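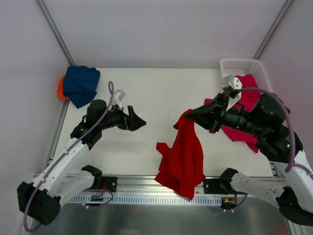 1/ Collecting folding demos all week, so a thread before I forget what we learnt. The task on paper: take a garment out of the pile, get it flat, fold it, stack it. In practice most of the effort goes on the first ten seconds. Red cloth pinched by one top corner in the right gripper, the rest hanging in folds down over the front rail, left gripper open with nothing in it yet. That second grasp is where half my rejected episodes die.

2/ Target for Zindari (our name for the cloth set, don't ask) is 180 accepted episodes per garment. Accepted, mind. Not recorded.

3/ Folding is the easy bit to teleoperate. You've got two corners, you bring them over, you let go. Finding the second corner when the thing is dangling — horrible. From the operator seat a sleeve and a hem look exactly the same when they're limp.

4/ What I tell new operators: don't chase the free corner while the cloth is swinging. Wait. Then go in slow from the side. A pause in the data is fine, a stab and a miss and a stab and a miss is not.

5/ Although. We argued about this one. Some misses ARE useful, because the policy will miss too and it needs to have seen somebody get out of it. So the rule now is one recovery per episode is allowed, if it's clean. Two and it goes in the reject folder. Rule is made up. It's working ok so far.

6/ "Clean" meaning: open, back off, look, go again. No dragging the cloth about with closed jaws hoping it sorts itself out. I have done this. I have watched myself do this on playback at 9 in the morning and wanted to leave the building

7/ Episode length. We cap at 35 seconds for the flatten stage. First version had no cap and people got very artistic about creases. The model learnt to pat. Just pat, pat, pat, forever. Never started the fold.

8/ So now: flat ENOUGH. Outline readable, no layer tucked under that would spoil the fold. Small ripples stay in.

9/ Question from the last thread was why we don't clear the other clothes off between takes. We did at first. Trained on that, then left one spare garment on the table at test time and the left arm went for it straight away. Clutter stays now, and gets moved between takes. Navy heap in a corner, bit of orange under it, pink thing hanging out of the basket, all that counts as data.

10/ The moving has to be properly random though. I thought I was being random. I was putting the basket back in the same corner nearly every time, because that's the corner nearest my hand. Now there's a script (Skomard, tiny thing, prints a layout on the screen) and you put things where it tells you.

11/ Also it sometimes says "leave as is" and you have to leave it as is. Harder than it sounds, everyone wants to tidy.

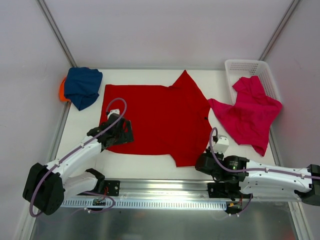

Labels, and where I got them wrong

12/ We tag three stages. Pick, flatten, fold. I put the end of flatten at "both grippers off the cloth". Sounds sensible. But good operators don't let go, they finish flattening with a gripper still pressed on one corner and go straight into the fold from there.

13/ Red T-shirt spread out nearly flat, left gripper down on the lower left of it, right one just off the opposite corner. Which stage is that? I asked two people and got two answers. Both wrote a paragraph defending it.

14/ New definition: flatten ends on the last frame before the fold grasp closes. You can find it from gripper width, no judgment needed. Relabelled the back catalogue on Saturday with a script and a lot of tea. 230 episodes changed stage boundary, which is embarassing but better now than after the next training run.

15/ One short sleeve sticking out at the back like that, by the way — leave it. I used to fix sleeves before folding. Then I noticed every demo in the set had perfect sleeves and the policy just froze when it got one pointing off at an angle. Fold over it, or fold it in as its own step. Mix both.

Odds and ends

16/ Colours. The red is a gift to the cameras on a white table and I don't trust it for that reason. Any result on the red shirt alone gets an asterisk from me. White on white is next, then stripes. Not looking forward to white on white.

17/ Cable check before each session, every session. If the cable loop over the gripper is sitting differently from yesterday then the wrist view has a new bit of purple in it, and that's a change you didn't mean to make. Log it at least.

18/ Operator fatigue is real and it shows in the numbers before the operator feels it. Grasp attempts creep up towards the end of a long block. We swap seats on the hour now. Tried to push through once in April and binned nearly the whole afternoon.

19/ Storage: Dzene does the syncing overnight. Don't start a session while it's still running, you get dropped frames on one camera and nothing warns you. Found that out teh slow way. There's a check in the start script now.

20/ Next up is moving the same protocol to Inholm, where the table's a different height and the light is worse. Same garments, same stage labels, new operators. I want to see if the written rules hold up without me sat there muttering.

21/ Will post the reject criteria as a plain text file when I've taken the swearing out. If you collect cloth data and you've got a better rule for recoveries than "one, if clean" please reply, I'd swap mine for it tonight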